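Home | Stories | Make and Play | How Things Work | For Grown-ups

Why does the triangle only go in the triangle hole?

by Jolene Trevaskis

Maybe you had a shape sorter when you were very small. Maybe there is one in your house now, and a baby brother or sister bangs on it every morning while you try to eat your toast. It is a box with a lid, and the lid has holes. Each hole has its own shape, and there are blocks to push inside.

You are too big for this toy now, of course. But I want to ask you to take it out again and look at it with your older eyes, for inside this baby toy there is quite a lot of mathematics, and also some woodwork.

What is a shape?

When we say "a triangle", we mean a flat shape with three straight sides. It has no thickness at all. You can draw it with a pencil on paper. A block is a different thing. You can pick it up, it has a top and a bottom, and it can fall on your toe. So a triangle block is not really a triangle. Its proper name is a triangular prism. A prism is what you get when you take a flat shape and pull it upward, like pulling a drawer out of a cupboard. Every slice of it, if you could cut it like bread, is the same triangle again.

A round block of this kind is called a cylinder, and every slice of it is a circle. A square block where all the edges have the same length is called a cube.

The hole in the lid is like one slice. When you push the block into the hole, each slice of the block must go through, one after another. If one slice fits, all of them fit. If the first slice does not fit, you can push until dinner time and it will stay outside.

Turning the block

Here comes the part that makes babies angry. The block can be the right one, and the hole can be the right one, and still it does not go in. The block must be turned.

Take the circle first. A circle looks the same whichever way you turn it. You can hold the cylinder and spin it like a screw, and at every moment it fits. This is why the round block is the first one that most small children can do.

Now take the square. If you turn it a little, the corners stick out and hit the lid. You must turn it a quarter of the way around before it fits again. So in one full turn there are four places where it fits. A triangle with three equal sides has only three such places. A rectangle, the long kind with two long sides and two short sides, has two.

The mathematicians have a name for this. They call it rotational symmetry. It is a long name for something that you already knew with your hands when you were one year old.

You can test it. Cut a square out of thick paper, very carefully, so that you keep both the square and the paper with the hole. Put a small dot in one corner of the square. Now put it back into its hole in every way you can, and look where the dot goes. Do the same with a triangle. Then try it with a shape you have invented, with a funny bump on one side. I think your funny shape will go back only one way, unless you flip it over.

The cheating question

When I visited the school in Hadton in May, a boy in the second row asked me, "Can you cheat?" It was the best question of the day.

Yes, sometimes you can. If a block is small enough, it can fall through a hole that is not its own. A little cylinder may go through a big square hole without touching the sides. Toy makers know this, and they choose the sizes so it will not happen. They make the cylinder just wide enough that it cannot pass through the square, and the square just wide enough that it cannot pass through the circle.

There is another way to cheat. Some blocks have different shapes on different sides. Look at a cylinder from the top and you see a circle. Look at it from the side and you see a rectangle. So if the lid has a rectangle of the right size, the cylinder can lie down and go through there. Try to find something in your kitchen that has two shapes like this. A tin of beans is good.

How much space must there be?

If the hole and the block have exactly the same size, the block will get stuck. Wood is never perfectly smooth, and it swells a little when the air is damp. So the hole must be a bit bigger than the block. This small extra space is called clearance.

With too little clearance, the block jams, most of all when you push it in crooked. One corner goes down, the opposite corner goes up, and the block bites into the edges and holds there. With too much clearance, everything goes in everywhere and there is no game left.
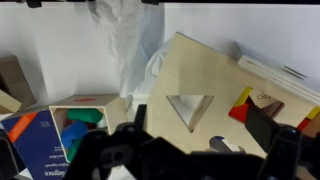

When a block jams, do not hit it. Pull it back a little, make it straight, and let it go down by its own weight. My neighbour in Feltness makes wooden toys, and he says that a good block should drop in with one soft knock.

What the box is made of

The lids of these boxes are often made of plywood. If you look at the edge of a plywood lid, or inside one of the holes, you will find stripes. They are thin sheets of wood, glued one on top of another. One sheet is called a ply.

Why not use just one thick piece? Wood is made of long fibres that all lie in the same direction, which we call the grain. It is strong in one direction and weak in the other. You can split a stick of firewood easily along the grain, but it is hard work to chop across it. In plywood, each sheet is turned so that its grain crosses the grain of the sheet below. Then the board is strong both ways. This is very useful for a lid with many holes, where only narrow bits of wood are left between one hole and the next.

Colours can help, or not

Many sorters have a clue in colour. Perhaps there is a red circle painted on the wood, and the round block is also red. Then a child can match by colour and does not need to think of the shape at all. Other toys mix it up and put two colours on the same block, so the colour tells you nothing and you must look at the edges and corners.

You can make your own game about this. Ask a friend to close their eyes, and give them one block and the lid. Now they have no colours. They must feel the corners with their fingertips and then find the hole that has the same corners. It is slower than you expect, and it is also more fun than you expect.

Make a sorter yourself

You need a shoebox with a lid, a pencil, scissors, and a grown-up for the cutting. Find three small things at home with different shapes, such as a glue stick, a matchbox with no matches in it and a big eraser. Stand each thing on the lid and draw a line around it. Cut just outside of the line. Now you know what this extra bit is called.

Try each thing in each hole. If something goes into a wrong hole, think about which one you must change, and whether you can still change it. A hole is easy to make bigger. To make it smaller you need tape and patience.

Words to remember

Prism: a solid shape where every slice is the same.
Rotational symmetry: when a shape looks the same after you turn it part of the way around.
Clearance: the small space between a thing and its hole.
Ply: one thin sheet in a plywood board.
Grain: the direction of the fibres in wood.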